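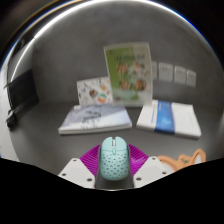 Ticket 709: Cursor jumps back to the left screen when scrolling in Katis

Opened by: Hajnalka Kelemen
Product: Katis desktop, two-monitor setup
Status: Waiting on customer

Hajnalka Kelemen wrote:
Hello, and thank you in advance for your patience with me! I keep the order book for our shop in Katis, one long sheet that has grown past 1,000 rows, and since the July update I can't scroll through it in peace. I get a little way down, the pointer hops over to the left monitor, and the sheet slides back to the top. I have tried a different USB port, a restart and a fresh mouse pad (my sister's suggestion, bless her). Arrow keys work fine. It's worst in the mornings, when I have the Drunent calendar open as well.

Jad Haddad replied, 9:45 am:
Hi Hajnalka, and thank you for such a thorough note, it saves us both a good deal of back and forth. The arrow keys are a useful clue. Could you try these for me, in this order?

1. Close Drunent completely, including the small icon near the clock.
2. In Katis, go to Settings, then View, and turn off "Follow active window".
3. Scroll down past row 45 and leave the pointer alone for a minute.

If it still jumps, please turn "Follow active window" back on before you write, so that we're both looking at the same thing.

Hajnalka Kelemen wrote:
Well, I did step 1 and thought we had it, and I went off quite happily to make coffee. When I came back and opened Drunent again it jumped within 6 rows. Then I did step 2 with Drunent open and it has behaved all afternoon. I do miss the follow setting though, I use it for invoices!

Jad Haddad replied:
That's very helpful, thank you. The two programs are both asking for the active window, and Katis gives in too easily. I've passed your notes to the people who look after that part. Please leave the setting off for now, and for invoices you can press F6 to bring the sheet forward by hand. Could you also send me the version number from Help, About?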